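Skorndale Community Board > Local Issues > Free town wifi, is it worth it?

Started by millroad_pat
May 5, 2020

The town put out its plan for free wireless internet and I read the whole thing so you don't have to. Vistevance would put antennas on the water tower and the school roof, and any house inside the coverage line could sign on without paying. The town pays Vistevance out of the road and utility fund. The contract runs two years.

I'm for it. We pay Poulain too much for a line that drops every time it rains, and there are kids on our street doing school from a parked car outside the library.

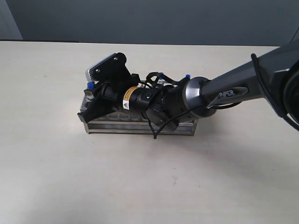 The part I don't like is the sign-up. You have to give a name, street address and phone number, and the plan doesn't say how long they keep them. I wrote to Yaowalak Saithong at the town office to ask and will post what she sends back.

----

gravelpit
Replying to millroad_pat

It isn't free if it comes out of the road fund. I drive Baromberg Road twice a day and it needs the money more than the water tower does. People who want internet can buy internet.

----

dlo_77

Baromberg got the same service in February. My sister lives there. It's fine for email and the news, and video works in the morning. After supper it slows way down. She kept her paid line.

----

millroad_pat
Replying to gravelpit

Plenty of people can't buy it. Past the grain elevator Poulain doesn't run a line at all, and they quoted my neighbor 3000 dollars to extend one. He's retired. He isn't going to pay that.

----

gravelpit

Then help the people past the elevator. That's a small number of houses. Why cover all of downtown, where everybody already has a connection?

----

Pascal Vidal

I used to install this kind of equipment. Downtown is cheap to cover and the far end is expensive, so downtown gets done first everywhere. The plan says one antenna can serve 1024 devices. That is a limit on how many can be signed on. It tells you nothing about speed. Ask what the link from the tower back to the main line is rated for, and get it in writing - a verbal answer won't help when it slows down. 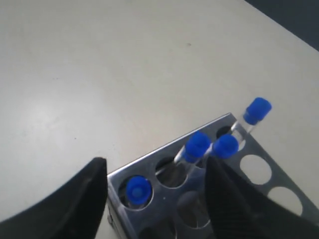
Also ask who fixes it. A storm will knock an antenna out of line sooner or later and somebody has to climb up there. If the contract doesn't give a repair time, you could wait weeks.

----

dlo_77
Replying to Pascal Vidal

My sister's was out for nine days in March. No credit, obviously, as there's no bill to take it off.

----

quietcorner

How many houses are inside the line? I looked at the map and can't tell if we are. We're on the creek side of Mill Road.

----

millroad_pat
Replying to quietcorner

Roughly 700. The creek side is in up to the bridge.

Got an answer from the town office on the sign-up question. Records are kept for the length of the contract and Vistevance can't sell them. She's checking whether they can use them for their own mailings.
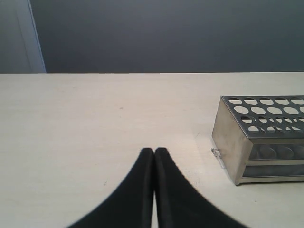

She also said the repair time is still being worked out, so Pascal's question is a good one to send in now. Written comments go to the front desk or the drop box by the side door.

----

gravelpit

Sent mine. Still against it, but if it passes I want the repair time in there too.

----

quietcorner

Thanks, we're two houses past the bridge. Figures.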